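Ticket 527 - Desk fan cuts out on speed 3
Product: Randero table fan, light green
Raised by: Shewit Yilma
Handled by: Nokuthula Hendricks, Hestmont support
Status: open

Customer report
Fan bought in May. Fine on 1 and 2. On speed 3 it runs a few minutes then stops dead. Comes back on if left alone for a bit. Rattles as well, worse when it's near the wall. Used in the bedroom, on the table by the bed, mostly overnight.

Tried so far
Different socket - same.
Extension lead taken out, straight into wall - same.
Grille wiped down, no fluff to speak of. Customer says blades turn freely by hand with it unplugged.
Moved to kitchen worktop - ran longer, still cut out in teh end.
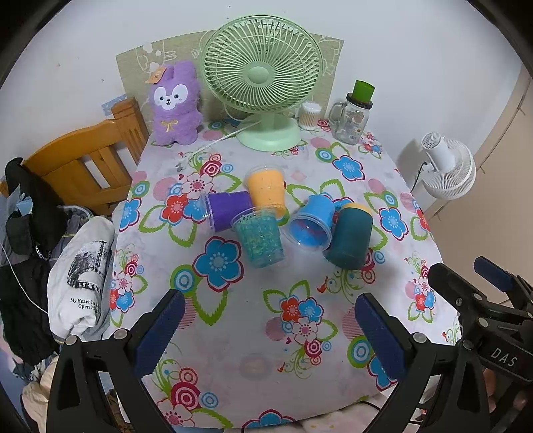
Next steps
1. Unplug. Clear the cups and the jar off, pull fan forward so the back isn't up against the panel.
2. Tablecloth off, base on the bare top. Check if rattle changes.
3. Run on 3 for an hour, note time it stops.
4. If it still cuts out, swap the unit - Vudstead depot has stock, no need to recieve the old one first.

Waiting on customer. NH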